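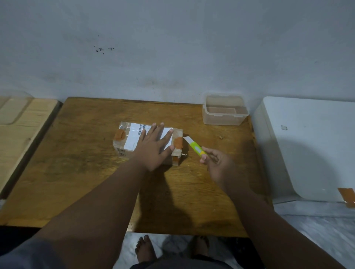 ## Parcel opening notes – Bernwood returns table

Readme for whoever picks this up next. Covers how we open the small parcels that come in to Bernwood, what gets written down and where the sheets live. Larger cartons have their own folder (`hinelow/`), ignore those for now.

Last edit 12 June 2022, Silvan Pfister. Ask Aranka Simon about anything to do with labels.

### What's in here

- `parcels.csv` – one row per parcel, 187 rows
- `tape.csv` – tape notes, one row per strip
- `labels/` – typed up by Aranka, names and streets taken out
- `old/` – Schwaiger batch, different columns, don't merge

195 parcels came in. Eight were letters in padded bags and got dropped. Numbers in `parcel_id` were not reused so there are gaps.

### Opening a small one

1. Label up, flat on the table. Free hand flat on top, fingers spread.
2. Look for the tape before cutting. Write down color and which end.
3. Blade out only as far as you need.
4. Cut the tape at one end first, then the other. Not through the label!! We need the barcode in one piece.
5. Plastic wrap comes off last if it's loose enough, otherwise slit it on the side.
6. Blade in. Then pick up the parcel.

Brown tape over a label edge: go slow, peel if you can. Clear plastic over cardboard makes it hard to tell which layer the tape is on, so just write `outer` or `unsure`. Plenty of rows say `unsure` and thats fine.

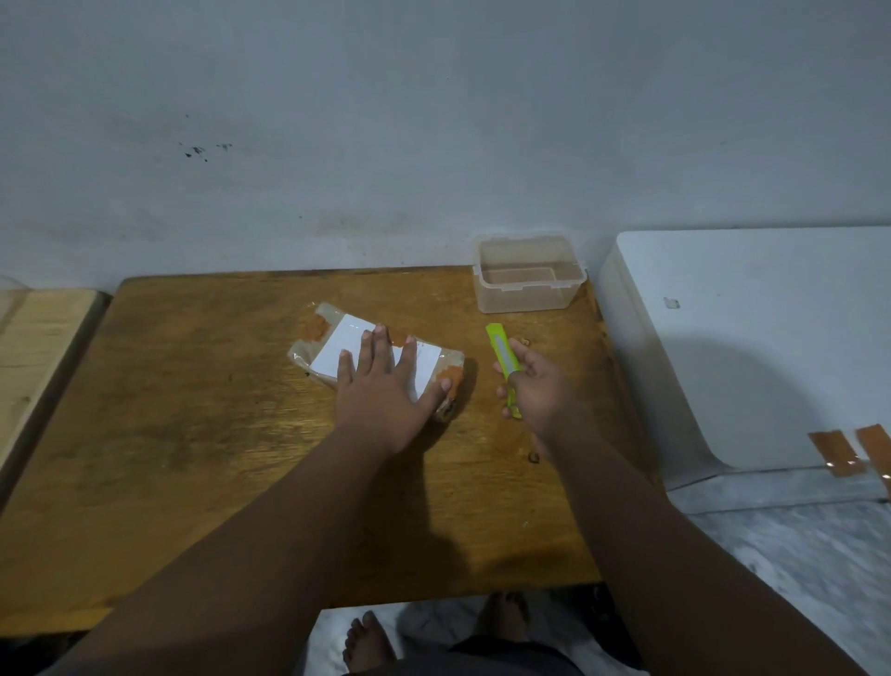 Keep the table clear on the knife side too, you want space to put the thing down without looking. Wipe crumbs and cardboard bits between parcels or they end up stuck to the next lot of tape. Clear tub at the back is for small contents, nothing else. Scraps go in the bag on the floor.

### Columns

| column | what |
|---|---|
| `parcel_id` | number from the sheet |
| `wrap` | plastic / paper / none |
| `tape_color` | brown, clear, other |
| `tape_strips` | as seen from the top, not the sides |
| `grams` | before opening, kitchen scale |
| `damage` | y / n / unsure |
| `remark` | free text, some in German |

Heaviest is 490 grams. Anything over that went to Hinelow.

### Known problems

- `grams` is empty for 69 rows. Scale battery. Not going back for them
- `tape_strips` counted differently in the first sheet, Silvan included the corner pieces and Aranka didn't. Partly fixed
- a few `damage` = y are probably from our own knife. See remark
- Flilard parcels have two labels, only the top one is typed up

### To do

- [ ] finish corner tape recount
- [x] take out street names
- [ ] decide if `wrap` needs a value for plastic over paper
- [ ] new blades, the short kind
- [ ] translate remarks – Aranka has strated, up to the end of sheet two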